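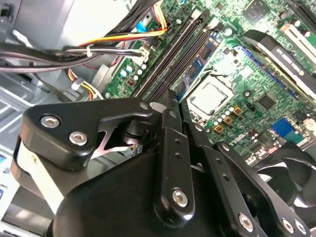
Offenes Gehäuse, grünes Board: die Speicherbänke, ein blauer Riegel, daneben der Sockel mit Prozessor.

RAM tauschen beim alten Bürorechner -- Kurzfassung

Gilt für den Komham 101, sollte bei den meisten Towern dieser Art aber gleich laufen. Zeitbedarf: 30 Minuten, wenn man das erste Mal dran ist. Wer es kennt, braucht viel weniger.

Was ihr braucht:
Kreuzschlitz, mittlere Größe
passende Riegel (Typ vorher im Handbuch nachsehen, nicht raten!)
Taschenlampe
Schälchen für die Schrauben

Vorher
Runterfahren, Netzteil aus, Kabel raus. Dann Einschalter ein paar Sekunden drücken. Rechner flach hinlegen, Seitenwand ab. Einmal ans blanke Gehäuse fassen, Wollpulli bitte aus.

Alten Riegel raus
Clips an den Enden der Bank nach außen drücken. Der Riegel kommt dann ein Stück hoch, an den Kanten greifen und gerade rausziehen. Klemmt er, nochmal die Clips prüfen -- nicht hebeln. Chips und Kontakte möglichst garnicht anfassen.

Neuen rein
Kerbe unten am Riegel mit dem Steg in der Bank vergleichen. Passt nur in einer Richtung. Senkrecht ansetzen, mit beiden Daumen gleichmässig drücken bis die Clips einrasten. Braucht mehr Kraft als man denkt. Bei 2 Riegeln: ins Handbuch schauen, welche Bänke zusammengehören, steht oft auch klein auf dem Board.

Prozessor in Ruhe lassen, der hat mit der Sache nichts zu tun.

Test
Kabel dran, Seitenwand erstmal offen lassen, einschalten. Im BIOS muss die neue Menge stehen. Piept es oder bleibt der Schirm schwarz: aus, Strom weg, Riegel nochmal raus und neu setzen. War bei mir im Februar genau so, zweiter Versuch lief.

Dann erst zuschrauben. Teil mit Lüfter und Staub folgt.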